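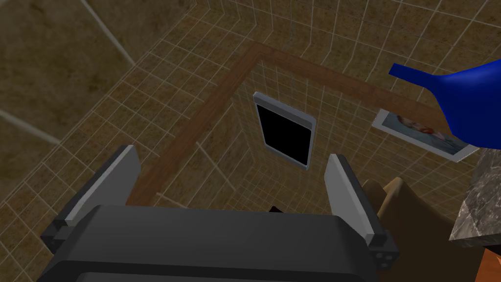
Section 2: Finding a spot and getting the loom level

Before you open the bag of bolts, pick the place where your Kusska is going to live. I know you want to see it standing up, I always do too, but a floor loom is a big thing to shuffle around once it has a warp on it. Wood floors are easy, carpet is fine if it's thin, and a tiled floor like the one in the picture needs a little more care, as a foot that lands on a grout line will rock every time you press a treadle. Go over tile with your fingertips where each foot will stand and shift the loom an inch or so if you hit a joint. If you can't avoid the joints, use the felt pads (bag C) and go up one thickness.

What you'll need for this section: the four feet from bag C, the felt pads, the flat wrench, a spirit level at least as long as your forearm, and some masking tape. The wrench in the bag is stamped steel and it does the job, but if you own a nice adjustable one, use that, your knuckles will thank you.

Choosing the spot

1. Find a space with room to walk all the way around. You will be at the back of this loom more than you think, especially in the first month. I set mine against a wall when I moved into the Zarnum studio and spent a whole winter threading from the side like a crab.

2. Check the light. Daylight over your left or right shoulder is lovely. A window straight ahead of you is miserable, and you'll only find out when you try to thread black cotton.

3. Keep it away from radiators, wood stoves and floor vents. The frame is solid birch and it moves with the seasons. A little movement is normal. A lot of movement means the beater starts to bind.

4. Tape the outline of the loom on the floor, using the sizes on the last page, and leave the tape down for a day. Walk past it with laundry. Open the doors. If you trip over the tape you'll trip over the loom.

Note: the treadles stick out further than the frame when they're down. Add a hand's width at the front of your tape outline.

Fitting the feet

5. Lay the left side frame flat on a blanket with the stamped letter L facing up. Screw the two feet in by hand until they stop, then back each one out 2 full turns. You want some travel in both directions later.

6. Do the same with the right side frame.

7. Stand the frames up and join them with the front and back beams as shown on the fold-out sheet. Get somebody to hold the other end. The assembled frame weighs more than 40 pounds before the shafts go in, and it's awkward more than heavy.

Caution: don't drag the loom by the breast beam, ever. The joint there is held by a wooden peg, and pulling it sideways can split the end grain. Lift from the side frames, low down, one person each side.

8. Leave all the beam bolts finger tight for now. I mean it! If you tighten them before leveling, you lock in whatever twist the floor has given you and then you'll chase it for weeks.

Leveling

9. Put the level on the back beam, running side to side. Turn the rear feet until the bubble sits in the middle. Clockwise makes that corner lower, counterclockwise makes it higher.

10. Move the level to the breast beam and do the front feet the same way.

11. Now rest it front to back along the top of each side frame. You'll probably find that fixing this spoils step 9 a bit. Go around again. Two or three laps usually gets you there, and a hair off center is fine for weaving.

12. Push down on each corner in turn with the flat of your hand. Nothing should click or rock. If one corner does, lower that foot a quarter turn at a time... sorry, let me say that properly: turn the FOOT counterclockwise, so it reaches down to the floor. Halldóra Thygesen wrote to me after the first printing to tell me she'd followed my old wording and made it worse, and she was quite right.

13. Tighten the beam bolts with the wrench, going corner to corner like you would with a car wheel. Snug is enough. If the wood around the washer starts to dent, stop.

14. Check the level one more time. Tightening can pull things over slightly.

Note: if your floor slopes more than the feet can make up for, don't stack coins or folded cardboard under them. Ask for the long feet, part 586, which screw into the same holes.

Checking for square

Level and square are different things and you want both. Run a string from the top of the left back post to the top of the right front post, pinch it at the length, then try the same string on the other diagonal. If they match, you're square. If one is longer, loosen the back beam bolts, give the long corner a gentle shove toward the middle with your hip (a technical method, handed down to me by Halfdan Steinarsdóttir) and tighten up again.

If it walks across the floor

Some looms creep forward when you beat hard, mostly on smooth floors, and rug weavers get it worst. Try the felt pads with the rubber backs first, rubber side down. If it still creeps, lay one long strip of rubber matting under both front feet. I wouldn't screw the loom to the floor. It strains the side frames, and sooner or later you'll want to sweep under there.

Wipe the feet and the floor before you put any pads down. Grit under felt will scratch a good floor and you won't notice until you move.

When to do it again

Check the level after your first warp comes off, and then once in June and once in the depths of winter, when the wood has had time to swell or shrink. It takes me as long as a cup of coffee. Check it too if the beater starts drifting to one side by itself, or if one edge of your cloth keeps building up faster than the other. I've seen people re-sley a whole reed over that when all it needed was half a turn on one foot.

Leave the masking tape outline where it is until the shafts are in. You'll use the front edge of it in Section 3 to line up the bench.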